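Kistach Opens Its Equipment Planning Service to Small Kitchens and Dish Rooms

For release in April

DALTEN – I've been writing budgets for other people's machines for a good long while now, and I still get a little nervous when somebody calls and says, "We've got the money, what should we buy?" I love that call, don't get me wrong! But it usually means the money has to be spent before anyone has written down what the machine is supposed to pick up.

So I'm happy to announce that Kistach is opening its planning service to small commercial kitchens, cafeterias and dish rooms starting this spring. We've done this work for bigger sites up to now (warehouses, mostly, and one very patient bakery), and the smaller places kept asking. My name is Indrek Jaunzems, I run the planning side, and I asked if I could write this release myself so it would sound like a person.

The service is called Ikonen. It's a paid study that comes before the purchase order. You tell us the job you'd like a robot arm to do, we build that job in simulation, and you get a written plan you can take to whoever signs the checks. The plan covers the arm, the gripper, the table or stand, the floor space, the electrical work, the training hours and the spare parts. It also covers the stuff that gets left out of quotes all the time, like who's going to be there at 6 in the morning when the thing needs a restart.

We start with the objects. I know that sounds backward when you've got a shiny arm brochure open on your desk, but a mug with a handle and a flat dinner plate ask very different things of a gripper, and the gripper decision pushes on everything else: how much weight the arm has to carry, how far it has to reach, how much room you need to leave over the table. Get that wrong and you're shopping twice.

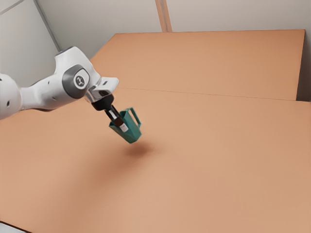
Simulation lets us have that argument early, while changing your mind is still cheap. We can swap the fingers, lower the table, move the arm to the other side and look again before lunch. I had a customer go back and forth on table height so many times that I lost track, and every one of those changes cost her a cup of coffee and a bit of my afternoon. The same change on a bolted-down steel stand would have meant a welder.

Now, I do want to be plain about what a simulation can't do, and our reports say this on the first page. It won't tell you how a greasy rim behaves after the dinner rush. It won't tell you whether your crew likes the machine. So every Ikonen study sets aside a line for a trial with your real dishes, on real hardware, and I get pretty stubborn when people try to cut that line. Please don't cut that line.

Here's how it goes for a typical small site. The study takes 8 weeks from the first call to the final report. We make 2 visits, one at the start to measure and watch a shift, and one near the end to walk through the plan with the people who'll be working next to the arm. The deposit is $2,000, and we take it off your bill if you go on to have us manage the installation. If you'd like to take the report and shop it around to other installers, go right ahead, it's yours!

We don't sell arms, and we don't take commissions on them. People ask me about that a lot, so there it is in writing.

The first site in the new program is the staff cafeteria at Vamton, where Elias Abu Hammour looks after kitchen operations. He came to us with a quote for a single arm and a very nice gripper, and nothing in it for guarding, drains or the hours his team would spend learning the system.

"I thought I had a robot budget, and what I had was the price of a robot," Abu Hammour said. "Going through it line by line was kind of painful, but I'd much rather have that conversation in my office than in front of the dishwasher."

His study is still under way, so I can't tell you yet what he'll buy or whether he'll buy anything this year. Waiting is a perfectly good result, by the way. A couple of our warehouse customers waited a budget cycle, fixed their racking first, and came back with a smaller job for the arm and a much easier plan.

If you're thinking of booking, a few things will help us out. Put one of each item you handle in a box, chipped ones included. Write down your busiest hour and your quietest one. Take a tape measure to the doorway the equipment would come in through (you'd be amazed, or maybe you wouldn't). And find out when your budget closes, as the report is a lot more useful before that day than after it.

Bookings for small kitchens and dish rooms are open now through the Kistach office in Dalten. Ask for the Ikonen desk. It's usually me who picks up, and mornings are best.

Media contact: Indrek Jaunzems, Planning, Kistach, Dalten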